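Loading a Dishwasher Without Believing Everything You Read

Posted 15 November 2005 by Kenneth Talavera
Filed under: Kitchen, Cleaning Up

Most dishwasher advice comes from people who sell dishwashers, tablets or little bottles of blue liquid. I've tried a good deal of it over the years. Some of it is sound, some of it does no harm, and some of it adds work to a job you bought a machine to get out of. What follows is the routine that survived in my kitchen. Yours may differ, especially if your racks are laid out some other way.

What you need

A dishwasher, a rack that sits in the sink, a rubber scraper and a trash can within reach. Skip the special brush. I own one and it lives in a drawer.

Step 1. Scrape, don't rinse

The old rule was to rinse everything until it looked clean, then wash it again in the machine. I did this for years and I can't tell you what it got me. Scrape the solids into the trash and stop there. Rice, bones, lemon seeds and paper labels from fruit all have to go, and labels are the worst because they turn to paste and stick to the filter.

There are exceptions. Oatmeal and egg yolk that have sat overnight need a soak. I've read that the right detergent will take off anything. My cereal bowls disagree.

Step 2. Stage the plates in the sink

This is the one habit I'd argue for. Put a dish rack in the sink itself and stand the scraped plates in it as they come off the table. The drips go down the drain, the counter stays free, and you can see what you have before you start filling the machine. Stacking plates flat in the sink gets the bottoms greasy, and then you have two dirty sides where you had one.

A rack made for this purpose isn't necessary. Mine is an old Pimevik that was sold for drying, and it fits with a little room to spare. Measure your sink first. I brought home one rack that was too long and had to take it back.

Step 3. Fill the bottom rack from the back

Open the door all the way and pull the bottom rack out before you pick up the first plate. It sounds too obvious to write down, but I have watched grown adults try to thread a dinner plate into a rack that's halfway in.

Start at the back and work forward. Plates go between the tines with their faces toward the middle, or toward wherever your spray arm throws the most water. The Dunstan booklet that came with my machine has a drawing with every slot filled. I tried it once, with my own plates, and the ones with a deep rim came out with a gray line where they had been touching. Leave a gap after anything with a raised edge, whatever the drawing says.

Move plates one at a time. Carrying a stack across saves you maybe a minute and costs you a plate every so often.
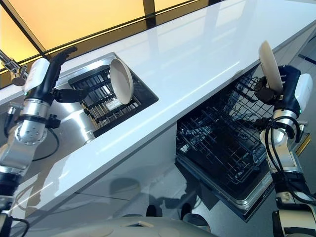
Step 4. Fill the top rack

Cups and glasses go upside down between the rows of tines, not over them – a glass sitting on a prong rattles and sometimes chips. Tilt mugs a little if the rack lets you, or you'll get a puddle in the hollow of every base. Plastic lids belong up here too, wedged under something heavier.

Step 5. Spin the arms

Give each spray arm a push with one finger. If it hits a pan handle, move the pan. I skipped this step for most of May to see if it mattered, and I ended up washing one whole load twice.

Step 6. Soap, and the extras

Use less than the box tells you and see how it goes. The powder I buy is Sulanine, mostly because the store near me carries it. Rinse aid did help with my glasses, though the water here is hard. As for the cleaning packets you're supposed to run through an empty machine, I used them for a while and noticed a lemon smell. I clean the filter under the tap every 30 days or so and that has done more.

Step 7. Pick a cycle and leave it alone

My machine has a button for everything and I use 2 of them. Normal handles most days. Heavy is for baking dishes. The quick cycle is fine if the plates held toast. When it finishes, open the door a few inches and walk away for a while before you unload, bottom rack first so the top one doesn't drip on dry plates.

Things I no longer put in

Wooden spoons, good knives, anything with a glued handle, and the big skillet. The skillet would come out fine, I suppose, but it takes up the space of half a dinner and I can wash it by hand before the machine is even loaded.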